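**Cimadmont, Monday, March 29, 2021**

# Tandevis Revises Returns and Sizing Rules for Footwear Sold Through Independent Stores

Tandevis, the footwear distributor based in Cimadmont, will apply a revised returns procedure and a single width-marking standard to all shoes supplied to independent retailers. The changes cover 419 stores and take effect with deliveries for the fall season, which begin in September.

Under the current procedure, a store that receives a shoe back from a customer must classify it under one of 29 reason codes before requesting credit. The revised procedure uses six: length, width, material fault, assembly fault, wrong item and change of mind. Codes that referred to color, packaging or delivery date are withdrawn. Claims opened under the old codes will be settled under the old terms.

Tandevis reviewed 1,473 return slips before drafting the new list. Width was the most frequent complaint, and in many cases it had been entered as a length problem. The slip had no separate field for width, and store staff used the nearest available entry.

"The old form asked for a great deal and recorded very little of it correctly," said Safta Iordache, head of retail supply at Tandevis. "A shoe that is too narrow was going back as a shoe that is too short. The store then ordered a longer one, and that came back as well."

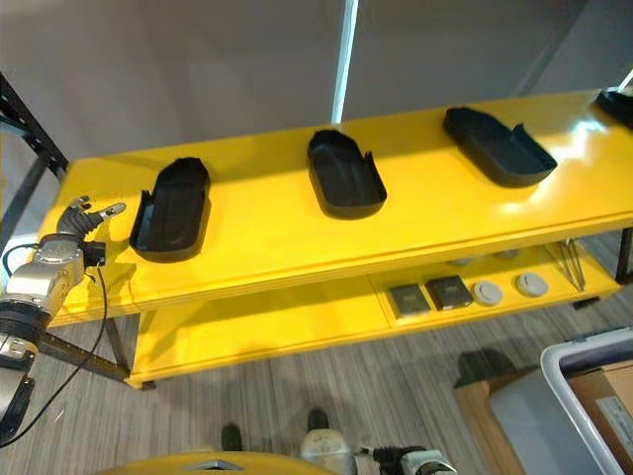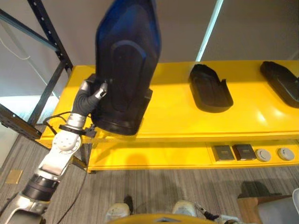 *Black trays on a yellow shelf unit (first photo); a blue and black shoe above yellow shelving (second photo).*

Width will be marked on the tongue label and on the short side of the box, directly after the length. Four grades will be used: N, R, W and X. Stores holding earlier stock do not need to relabel it. A conversion sheet will be packed with the first fall delivery and can also be requested from the supply desk.

The standard applies to 252 adult models, including the Keogh walking range and the Iron work range. Children's models remain under the existing half-size system and will be reviewed separately. Sandals and open-backed shoes are excluded.

The period for returning unworn shoes to Tandevis is extended from three weeks to five, counted from the date on the customer's receipt. Shoes with outsole wear will be accepted only under the two fault codes. Boxes may be opened but must be complete, including the paper insert and spare laces where supplied.

Credit will be issued per pair. Single shoes will no longer be credited or exchanged, except where the two shoes in a box were supplied in different sizes.

"We settle most claims on paper and see the shoe later," said Ionuț Stoica, who manages claims. "With six codes, the slip and the shoe should agree more often. Where they do not, we will call the store before we refuse anything."

Stores that file returns by mail may continue to do so. The revised slip is a single page and replaces both the return form and the credit request. Old slips will be accepted until existing pads are used up, provided the width grade is written by hand in the remarks field.

Wholesale prices, minimum order quantities and delivery schedules are unchanged.

**About Tandevis**

Tandevis supplies walking, work and everyday footwear to independent retailers. The company is based in Cimadmont.

**Press contact**

Retail Supply Office, Tandevis, Cimadmont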